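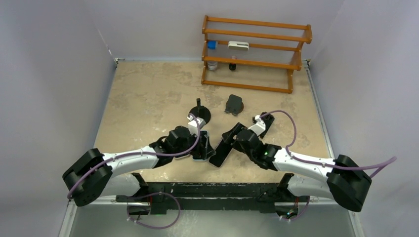

Who Gets a Say in the Boltent Yard? A Report on Public Comment and Redevelopment

1. Background
The Boltent bus yard closed in 2000 and has been about to become something else ever since. The current plan, from a developer called Orkia, calls for 292 apartments, a grocery store and a "civic lawn," a term the application uses often and defines once, in a footnote, as grass. Our group wanted to know whether anything residents said at the hearings changed the plan.

2. What we did
We read the minutes of all 7 hearings and compared each version of the site plan with the one before it. Maham Bukhari coded the comments by topic. Ankit Vishwakarma handled the drawings, two of which had north pointing in different directions. We also interviewed Carol Cheetham, who lives across Rivadeneyra Street and has spoken at every hearing, usually on the subject of trucks.

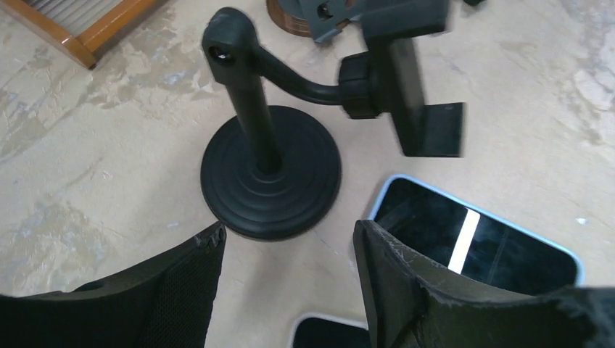
3. Findings
Parking took up nearly half of the recorded comments. Rent took up much less, possibly because the hearings started at 4 p.m., when many renters were at work. We could tie only 3 changes to something a resident said: the loading dock moved to the Fesia Avenue side, one driveway was dropped, and the lawn gained a bench. The building height came up constantly and stayed where it was.

Ms. Cheetham considers the loading dock a win. She would like it noted that she asked for it four hearings before anybody wrote it down. 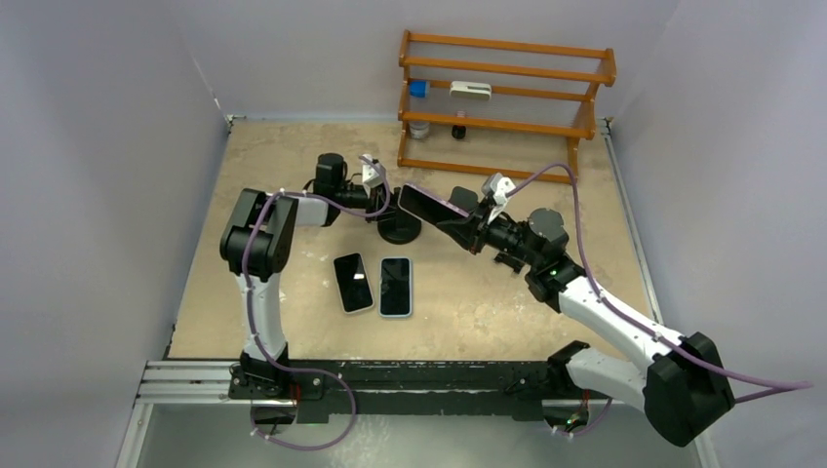
Department of Urban Studies, Local Government Practicum
Lilibeth Tolentino and Verna Villanueva wrote the section on limits, which follows.

4. Limits
Minutes are summaries, and the clerk's got shorter as the evenings got longer. One entry reads, in full, "Discussion." Orkia did not answer our questions about the driveway, so we can't rule out that its engineers had already decided to drop it. A later group should try to get the audio recordings, and should file the request in September if they want them by May.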